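The woman who runs the workshop at Rolthorpe has been renting out the Plindau kit for 2 years now, and she still talks about it the way other people talk about a good secondhand car. "You get both arms, the walls, the table, all of it," she told me over a very long coffee. "Schools take it, small shops take it. It goes out for 41 days at a time, and most of them call and ask to keep it."

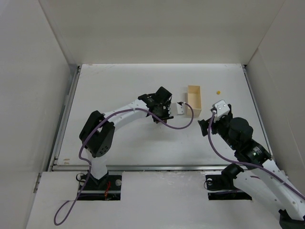 Cables were what I wanted to hear about, and she laughed, having clearly been asked before. "Everybody starts with cables!" Her advice is to leave plenty of slack and then watch where it goes. The purple one on the left arm, for instance, makes a big loop out over the table and comes down by the corner of the little cardboard box, and she would like new renters to notice that sort of thing before they speed anything up. The guide from Fikberg gives it 49 words — she thinks it deserves a page.

We got on to wear, as I suppose one always does with rentals. "Fingers get scuffed, walls get scratched," she said. "I don't charge for that. I charge for bent things." A spare set of fingers costs 108 dollars, and a softer pair from Rüegg should be on her list by November.

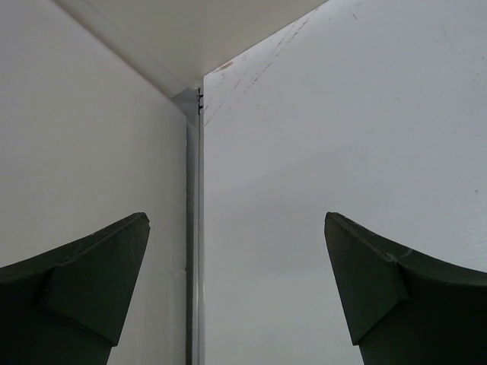 *Open fingers at the corner strip, with a few light scuffs along the edge of the right one.*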